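4.2 Starting a string job at the two-arm table

This section is for the packing staff at Likthorpe who worked before at the hand-sorting benches. From January the arms do the first handling of string, and your task is to prepare the table, watch and finish the work by hand.

1. Lay the cloth flat and pull it up to the back wall. The printed cloth may be used.
2. Put the two blue bins on the left side, one behind the other.
3. Place one tangle of string on the cloth, between the grippers. Do not press it into a ball.
4. Check that the green light at the left base is on.
5. Step back and press Start on the Tresgate panel.

Caution: Keep hands and sleeves out of the table while the arms are powered. Also when they stand still.

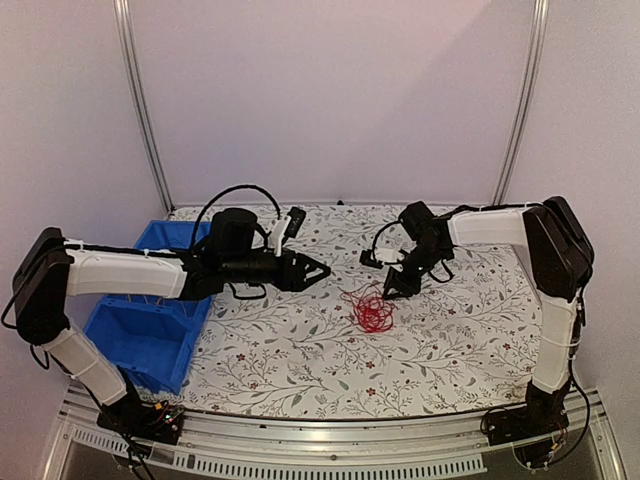
Gilani Forudov
Dec 4, 2021

6. If an arm stops for longer than 13 seconds, press Hold and wait for the tone. Only then you may loosen the string with your fingers.
7. Write each Hold in the shift book, with the reason if you know it.

Note: The number of Holds is not used to judge the operator. We need it for the settings of the arms.

Note: One person looks after 2 tables. If this is too much at the beginning, tell the shift leader and one table will be switched off.

Cleaning of the grippers comes after every 500 jobs, see 4.3.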